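5. What went wrong at the post

We'd love to tell you that our tidying routine failed in some deep and interesting way. Mostly it failed at one rope-wrapped post next to a glass door, and it took us far too long to work out why. Since other groups are putting arms in ordinary homes now, we're giving this fault its own section instead of hiding it in a footnote.

First, a quick reminder of the setup. The Roltow arm runs our Comitz grasp planner, which picks an approach from the wrist camera and then closes the fingers until one of two things happens: the motor current climbs past a limit, or the finger gap stops shrinking. Either one counts as "contact." The planner then waits a moment, checks that the grip is holding, and lets the next motion start. That worked fine on the bench. It worked fine on cardboard tubes, broom handles and the padded table leg we used for most of our tuning (which, looking back, was a very kind object).

The task in the Ostthorpe home was to take hold of an upright post, keep it steady, and let go. We chose it because it sounded dull. You go in with one finger on each side, you close, you open. I wrote in my notes before the first session that I expected to be done by lunch.

5.1 The fault

We ran 70 trials on the post in January. In 50 of them the arm gripped and released the way it should. In eight of them the arm did something I'd call properly unsafe: it reported a good grip while only one finger was touching, and then it started its next motion. The wrist dragged sideways with that finger still pressed into the rope. The rest were ordinary misses, where the planner gave up and backed away, and I don't mind those at all. A robot that says "I can't" is easy to live with.

The unsafe ones all went the same way when I pulled up the logs. One finger arrived early. The rope pushed back, the wrist flexed a little, and the current rose past our limit while the other finger was still traveling through open air. Our code added the two finger currents together before it compared them with the limit – a shortcut I wrote myself, and one I'd have picked apart in anybody else's code. One hard contact looked exactly like two soft ones.

5.2 Why the approach was off center

That left the question of why one finger kept getting there first. My first guess was calibration, so I redid the hand-eye calibration twice and got the same answer both times. My second guess was the camera mount, and I lost most of an afternoon to a screw that was perfectly tight.

The real trouble was in how the planner found the middle of the post. It looks for two long, roughly parallel edges and aims for the line halfway between them. Next to the glass door there are long edges everywhere: wall trim, a dark seal, a white post, the door frame. The planner would sometimes take one edge from the rope and the other from the white post beside it, and then aim for the middle of that wider shape. The reflections didn't help. A kitchen showing up in the glass has cabinet seams and a counter line of its own, and the depth estimate over that region jumped from one reading to the next. The planner trusted those numbers more than it should have.

The rope caused a smaller problem too. Its coils give the edge finder lots of short, strong lines running across the post, and stray fibers blur the side edges we care about. We'd tuned the smoothing on clean tubes. On the rope it sometimes moved the side edge inward, sometimes outward, and we couldn't predict which from the picture alone.

Figure 1 gives the wrist camera's view at the post, with the gap between the fingers and the post clearly uneven: the left fingertip is nearly at the rope, and the right one still has open space to cross. If you're checking your own planner, try this kind of view on it before you try anything harder.

5.3 What we changed

We made three changes, and the first did most of the work. Each finger now has to report contact separately, and the arm won't start its next motion until both have. If one finger touches and the other doesn't follow, the wrist shifts toward the touching side to even things up, and if that doesn't help it opens and backs out along the path it came in on. We also dropped the closing speed for the last part of the travel to 85 percent of the old value. I wanted to go slower, but the slower setting made the fingers stutter on our older motors.

The last change was to throw away depth readings over glass whenever they disagree between two views. It costs us a second look at every approach. The Arancibia simulator we use for regression tests has no reflective panes, so this part has only been checked on the real door, and I'd treat it as the weakest of the three fixes.

Figure 1. Wrist camera view at the rope-wrapped post, beside the glass door.

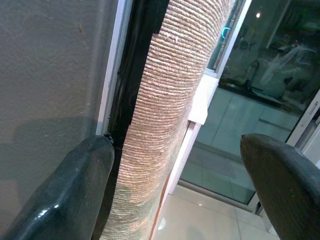
5.4 Limits of the fix

Separate contact checks only tell us that both fingers are touching something. They don't tell us it's the same something. With a white post running right alongside the rope-wrapped one, a finger could land on the wrong surface and still pass the check, and I don't have a good answer for that yet. For now we keep a person at the stop button for every run near the door, and we've taken the automatic retry out of the planner so that a failed approach always ends with the arm backed off and waiting.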